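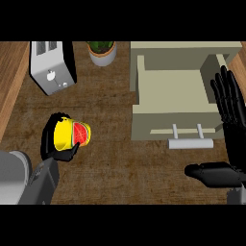 Benedita Bragança wrote to us after the last report to say that the breakfast sessions at Foltness were starting too late for the parents on the early shift at Fuka, and that she would sooner have a plain slice of toast at seven than a full spread at half past eight. Several other families told us the same at the gate. We moved the opening time to seven in November and have kept it there.

Attendance

The club now runs five mornings a week in term. Before the change it ran on four. Numbers are up most among the infants, who tend to be dropped off by a parent on the way to work. The older children still come in nearer to eight, and a few of them only want somewhere to sit and finish homework. We have let them use the small room next to the hall for this.

Spending

The food budget is on track. Bread, milk and fruit come from Rocha, who deliver the evening before. We had two late deliveries at the start of term and bought from the corner shop on those mornings, at a higher price. The extra came out of the sundries line. Cereal is bought in bulk and there is enough in the store cupboard to last until the holidays. 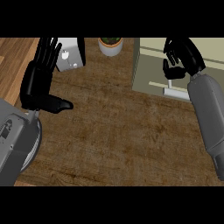
Staff hours cost more than we planned, as the earlier start means paying for an extra half hour each day. We have covered this so far with the 200 pounds left over from the training line and with the money raised at the autumn fair. It will not stretch to the summer. We would like to talk to you about moving part of the outings money across, and a short note on the sums is attached to this report.

Staffing

Crisóforo Quezada has taken over as morning lead. He has his food hygiene certificate and has redone the rota so that there are always two adults in before the doors open. One post is still empty. We advertised it through Stidico and had over 5 replies, but most people wanted afternoon work. Interviews are being held this month.

Problems

The heating in the hall comes on at half past seven and the timer is controlled by the school office. We have asked for it to be changed and are waiting for an answer. The side gate also sticks in cold weather, so families have been using the front entrance.

Next period

Fill the empty post, settle the heating, and send out the parent survey before the end of term. The results will go in the next report, along with the attendance sheets for each year group.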